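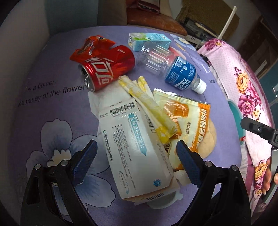

Brekus sells a hand-held gripper kit to people who want to record household jobs for robot training without owning a robot. The kit has been on sale since last February and the company says the second version will ship next month. Ebenezer Kwofie, who designed the jaws, has spent most of his time since then on one job, clearing a table. He talks about it in terms of objects. A crushed drinks can on its side, a crumpled napkin with a medicine box on top of it, a bottle with the cap still on, a torn bread wrapper with the bun half out. Each of them asks something different of two fingers with blue pads on the ends. "The can is easy," he said. "You can be five millimetres out and still get it. The napkin is the one people ring us about."

We met at the firm's unit in Clenbridge on 2026-01-22. Kwofie had a gripper in pieces on the bench and went on putting it back together while he talked. Nghĩa Phan, who runs support and deals with nearly all the customers, joined us after half an hour.

The basic kit is one gripper, a mount for the camera, a charger, a spare set of pads and the recording software, which is called Hầu. Phan chose the name and says most customers leave the accents off when they write in. The basic kit costs 297 pounds. The pair, for two-handed work, is dearer, and Phan would not give a figure for the new version until the pads have been priced.

I asked who buys it. Kwofie said he had expected universities and that the first orders did come from there. Now more than half go to small companies that want recordings made in real homes. One of them, Drokville, took 22 kits in a single order and lends them out to households for a fortnight at a time.

"They don't want a clean white bench," he said. "They want a patterned tablecloth and the sofa right up against the table, and other things lying about. If the cloth has big flowers and writing on it then the software has to learn that you can't pick up a flower. You only get that from somebody's house."

The pads are the part he is proudest of and also the part that has caused the most trouble. The first batch were smooth. They held cartons well enough and slid off foil. The present ones are textured and screwed to a backing plate, so a customer can change them with an ordinary screwdriver. Kwofie says a set should last for 50 hours of recording. Phan thinks that is generous for anybody working with cans, as a torn edge will cut into the surface, and she tells customers to look at the pads every evening.

"I'd sooner send out pads than have someone send me three days of slipping," she said.

She keeps a list of every object a customer has reported as difficult. It stood at 131 entries when we spoke. Thin film is at the top, then wet paper, then anything soft inside a wrapper. Bread is on there twice because a customer in the second month wanted to lift a bun without marking it and another wanted to lift the bag with the bun in it. Phan's advice for the first is to close slowly and stop early. For the second she says to take the bag by the sealed end, if it still has one.

Bottles are a different sort of problem. A clear bottle is simple to hold but hard to see in the recording, particularly against a pale cloth. Kwofie's answer is to come in towards the label or the cap, where there is some colour. He admits that this is a habit the person has to learn and the kit can't help with it.

The complaint I had heard most often before the visit was about weight. I tried a gripper for twenty minutes and my wrist knew about it afterwards. Kwofie did not argue. The new body is lighter, he said, and the trigger has moved back so that the load sits nearer the palm. He would not let me photograph it. The camera mount is unchanged, and old mounts will fit the new body.

Other complaints were about Hầu. It used to stop recording if the memory card was nearly full and give no warning, and several customers lost an afternoon's work. There is now a tone. It also asks for a label for each recording before it will save, which annoys people who are doing the same table again and again. Phan has asked for a "same as last time" button. Kwofie said it was coming. Phan said it had been coming since the summer.

On training, the kit arrives with a printed sheet of two sides and a link to a longer guide. Phan also does a call with each new customer, free for the first hour. She gets them to put some rubbish on a table, whatever they have in the bin that is dry, and clear it while she watches. Most people start with the biggest thing. She would like them to start with whatever is on top.

"If there's a box on a napkin, move the box," she said. "People go for the corner of the napkin and pull, and then the box goes on the floor and they say sorry to me."

There is no hire scheme and Kwofie does not want one. Returns are accepted for 30 days if the pads are unused. Repairs are done at Clenbridge and usually take a week, longer if the trigger spring has gone, as those come from a single supplier. Orders for the second version open in February and owners of the first will be offered the new body on its own.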